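January 14, 2022

So I've spent most of this week teaching a robot to pack a lunch, and my shoulders are killing me. I figured steering the arms by remote would feel like a video game. It feels more like trying to butter toast through a mail slot! Marichka Lytvynenko set me up on the controls at Grornance back in June, so I've had time to get good at this, and I'm still the slowest one on our crew by a mile.

The job itself is simple enough to say out loud. Somebody orders a few things, the arms pick them out and put them in a basket. I drive both arms through the whole order, the system records every move, and later it tries to learn from what I did (bad habits included, sorry).

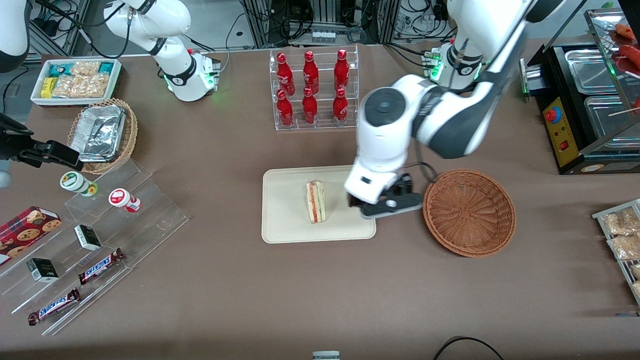
My problem all week has been the sandwich. I can grab a bottle of Coke half asleep, because a bottle is stiff and it stays put while you line up on it. A triangle of soft bread standing up on a tray is another story. Come in from the side with two black fingers and a hair too much squeeze, and the filling heads for the exit. I've been bringing the left arm down close beside it, stopping, breathing, and only then closing. The wicker basket is right next to the tray, so at least the carry is short.

Edin Popescu looked over my recordings and told me I pause too much. He wants one smooth motion, or the robot will learn to dither the way I do. Fair! I threw out 27 runs after that and started over, which hurt a little.

Next up is Snickers bars, which lie flat and are a pain to get a finger under. Inna Holovko swears by tilting the wrist first. I'll try it her way and post how it went.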